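Questions I Get About Living With Allergies (and the Shop)

I'm Catriona Gillies and I run Nisbet, a little mail-order shop for sneezy people. I answer the emails myself, usually around 6 in the morning with a cup of tea going, so here are the ones that keep coming up!

Do I need to wash my sheets every week?

I do in spring, and I get lazier by December. Hot water if the label allows it. And pillowcases more often than that (I keep 5 on the shelf and just rotate them).

What's the difference between the Rellis and Mudeck pillow covers?

Rellis is softer and makes less noise when you roll over. Mudeck has the better zipper. I sleep on a Rellis, my husband swears by the Mudeck, and we've stopped discussing it.

How do you deal with all the used tissues?

Get a small bin with a lid and put one wherever you sit the most. Mine get emptied every night before bed, and I wash my hands after. I used to stuff tissues up my sleeve like my grandmother did, and I can't say I miss it.

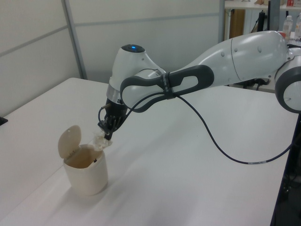
Small bin, lid up, tissue at the rim.

Do you sell bins?

No, sorry! Any hardware store will have one. We mail out 474 different things already and my garage is full.

Can I have a cat?

Please ask your doctor and not me. I have a cat called Bullard and I'm a terrible example.

How long does shipping take?

Most orders leave here the next morning. Timothée Deschamps does the packing and he's quick, but if you order after 15 covers' worth of other people in pollen season, give him an extra day.

Can I return a cover I've opened?

If it's unwashed and you haven't slept on it, yes. Put your order number on the outside of the package and email me so I know it's coming.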